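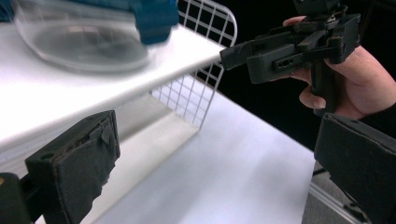
Gripper fingers; the pad on the left one is frayed.

Release counts are a poor measure of a turtle program

The Ginddale head-start program has released 2492 juvenile pond turtles in 11 years. That figure is on the program's home page, in its grant reports, and in most of the local news coverage. It is correct as far as I can tell. My objection is that it is used to answer a question it has no bearing on, namely whether the wild population is better off.

Head-starting means collecting eggs or hatchlings, raising them indoors through the stage when most would be eaten, and putting them back at a larger size. A release count records how many animals passed through the building. It depends on tank space, staff hours, heating, and the number of nests found. It does not depend on what happens at the pond. A program could release the same number every spring into water where every animal died by fall, and the headline number would keep rising.

The same website links to a data file that few people seem to open. It lists 324 released turtles that were later recaptured at least once. This does not mean the remainder are dead. Trapping effort was uneven, two seasons have no trapping at all, and young turtles avoid baited traps more than adults do. A recapture total with no record of trap nights cannot be turned into a survival rate. But it could have been, at modest cost, if effort had been logged from the start. Salim Mohamedi made this point in his comments on the last management plan, and the reply was that monitoring would be "considered as resources allow."

Resources are allocated by people, and people respond to what they are asked to report. Funditz, which pays for most of the rearing work, sets a yearly target of 300 releases. There is no matching target for trap nights, nest surveys, or adult females marked. A manager with one free technician in May will assign that technician to the tanks. I would do the same under those terms. The terms are the problem.

There is also the matter of which life stage limits the population. In long-lived turtles, growth rate is usually far more sensitive to adult survival than to survival of eggs or hatchlings. A female that takes many years to mature and then nests for decades carries most of the value. Lose a few extra adults each year to road traffic and no practical number of juveniles will make up the difference. The road along the east side of the Ginddale marsh has no fencing and no culvert suitable for turtles. Road deaths there are recorded only when a resident phones one in.

Compare the Lanero ponds, which are smaller and get less attention. The group there releases few animals and in some years none. It spends its money on roadside fence, on predator cages over nests, and on a fixed trapping schedule that is the same every year, including the dull years. Its annual report is four pages long and has no photographs of hatchlings. It does contain an estimate of adult survival with a confidence interval. The interval is wide. I would still take a wide interval over a precise count of something else.

Itzel Trujillo, who has reared turtles at Ginddale since the second season, disagrees with me on part of this. Her argument is that the releases bring in the public, and the public brings in the money for everything else. I accept that releases are easy to explain and that survival estimates are not. I have not seen evidence that the money moves from one to the other. In the last published budget, about two percent went to field monitoring.

Nor do I think the answer is another software purchase. Kioko, the tagging database the program adopted, works well enough. It has fields for trap location, hours set, and bait. Most of those fields are blank.

The changes I would ask for are small. Log effort for every trap, including the empty ones. Hold back part of each rearing grant for follow-up of the same group of animals over at least five years. Vary the size at release on purpose, so that the cost of a second winter indoors can be weighed against any gain in survival. Fence the east road before adding tanks. And print the number recaptured beside the number released, with the trap nights next to both.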